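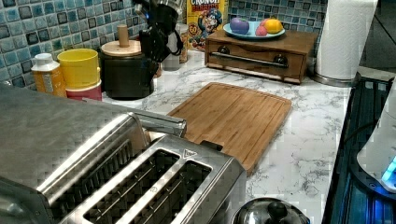 Helmy House Kitchen Group
Minutes of the meeting held 22nd December

1. Welcome and last minutes

The chair thanked everyone for coming out so close to the holidays, and thanked whoever brought the cinnamon rolls (they were gone before item 2). The June minutes were read and accepted with one correction: the new faucet came from Angate, and the old one from Pastico.

2. The breakfast counter

This took up most of the evening, and a good-natured evening it was. Everybody likes the marble-patterned counter and the blue tile behind it, and several people said again how cheerful it makes the room first thing in the morning. The trouble is that breakfast things have a way of spreading out, and by the weekend there is hardly a place to butter a slice of toast.

After a long and friendly talk it was agreed that the toaster stays on the counter, as it is used by nearly every household, and that the crumbs are to be emptied by whoever is on the kitchen list that week. The bamboo cutting board may stay out too, but please wipe the juice groove all the way around when you have been slicing fruit. It does get sticky, and the next person may only want to cut a bagel.

The wooden bread box is for bread. We did find two bags of rice and a bicycle light in the drawer this fall, and would love to see them go home. The fruit plate can go on sitting on top of the box — it looks lovely there and people do help themselves.

Cereal was harder. One side would like all boxes in the cupboard, and the other pointed out that the Crunch Berries never make it back to the cupboard anyway. Settled for now: one open box on the counter, the rest put away. We will see how that goes.

3. Money

The kitchen fund stands at $1000 after the Gistotar bill for the oven repair. It was agreed to spend a little of this on 5 new dish towels and a decent bread knife.

4. Any other business

A request for a second kettle was put off until we know whether the outlet by the window can be fixed. Two members offered to scrub the tile grout over the break, and were warmly thanked.

The meeting closed with tea. Next meeting in the kitchen as usual, and please bring your own mug.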